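Bench notes, January, late afternoon
Drape sound test, Galstead rehearsal room job
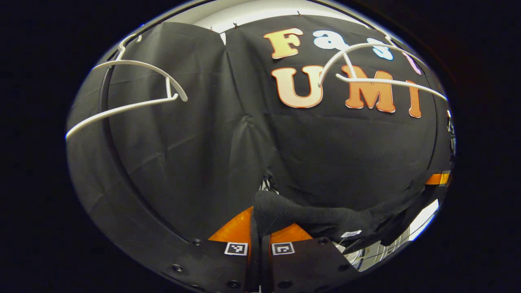
Third round of trying to kill the flutter echo in the Galstead room with cloth and no construction budget. Hiu-tung wanted foam. Meriem M. wanted bookshelves. I wanted to go home, so we are doing cloth. The rule we keep relearning is that fabric hung flat does very little below the top end, and fabric hung in folds does more. Black drape on clips along the top edge, like the one with the Fast UMI letters on it, is the cheap way to get folds: it falls into soft vertical creases on its own and you leave them alone. Magdy has asked me to write down that he did not iron the Duvmont cloth and will not be ironing it.

Clap test at the long wall. Bare: the usual zing, like slapping a spring. Duvmont cloth tight to the wall: same zing, slightly embarrassed. Same cloth in folds and hung 5 inches off the wall: zing mostly gone, and the room sounds smaller. Xóchitl played two minutes of snare to confirm, then several more for pleasure.

The low boom is untouched, of course. Cloth was never going to fix that, and I said so in December, and I have found the page. Grisen quoted 435 for one bass trap. We need three. Meriem A. H. is working out what we could build from rock wool and spare shelving for less.

Also tried the heavier Mahuika felt. Sounds great, weighs as much as a wet dog, slid out of the clips twice. Needs a batten or a proper track. Do not let anyone stand under it — Magdy has volunteered an opinion on this.

To do:
rehang with fuller folds, twice the wall width of cloth
measure decay properly, with a balloon or the starter pistol, if somebody returns the starter pistol
ask Galstead whether the fire certificate has to be the original or if a copy will do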